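Working with Uncataloged Collections: Handout 3
Instructor: Dayana Rosales, Sterncombe Library School
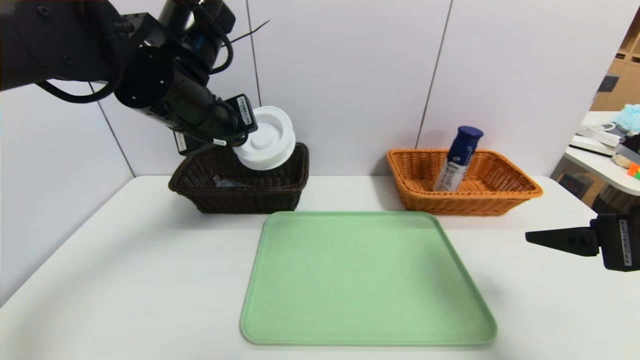 Before you open a box

Read the accession file first. For the Tahiri family papers this is a donor letter, a rough box list and two pages of notes by Hatem Bensaid. The box list gives 13 boxes and 368 folders. Many folder titles are the donor's own and should be kept, in quotation marks, even where the spelling varies.

Levels of description

Collection: one record for the whole.
Series: correspondence, accounts, photographs, printed matter.
Folder: title, dates, extent.
Item: only for maps and signed contracts.

Most of you will work at folder level. Do not read every letter. Check the first, the last and a few in between, then write the dates.

Dates

Use the form year, month, day. If a date is worked out from a postmark or from the content, put it in square brackets. "Undated" is acceptable. A guess with no source is not.

Original order

Nawal Slaoui's article (in the course packet) argues that the order in boxes 4 to 6 was made by a clerk at the shipping office and not by the family. Adel Lamrani disagrees. Read both before the seminar.

Assignment

Describe one folder in no more than 200 words. Add a paragraph on any privacy concerns, especially medical letters. Submit by Sunday, March 15, 2026. Questions about restricted folders go to Hala Morsy at the reading room desk.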